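Housekeeping Practices, Week 3
Handout: entry and wall panels

Start at the door and work inwards. The entry gets touched by every guest, so allow 20 minutes for the whole area on a full clean.

Wood-grain panels: fold the cloth, dampen it lightly and wipe along the grain. Spray the cloth, never the wall. Keep your free hand flat on the panel to steady it.

Key card holders: go around the edges and leave the slot dry. Keys stay in the holder while you wipe beside it.

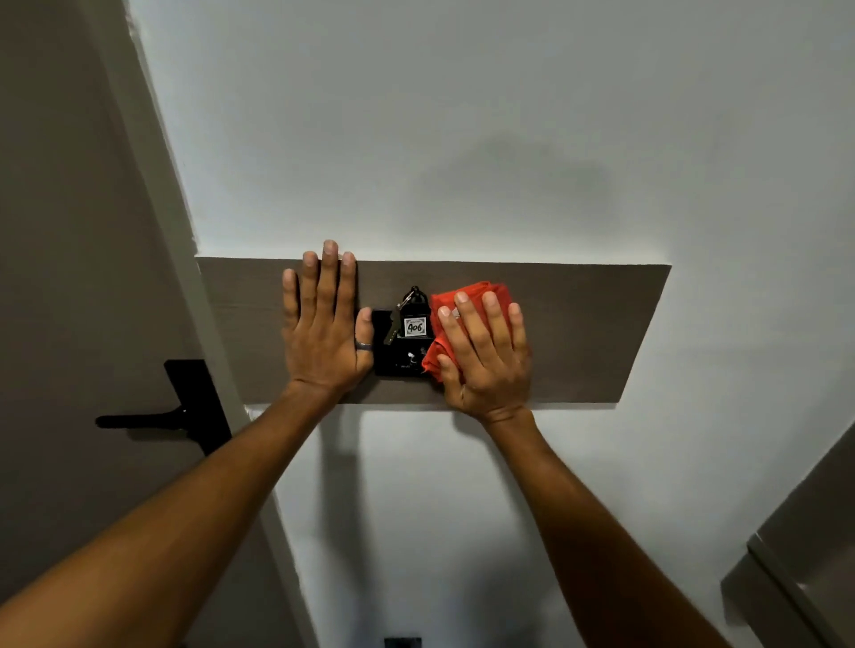
Finish with the top edge of the panel, then check the paint for smears. Write up room 14 in your logbook before Thu 12 February. Colour codes for cloths are on page 16.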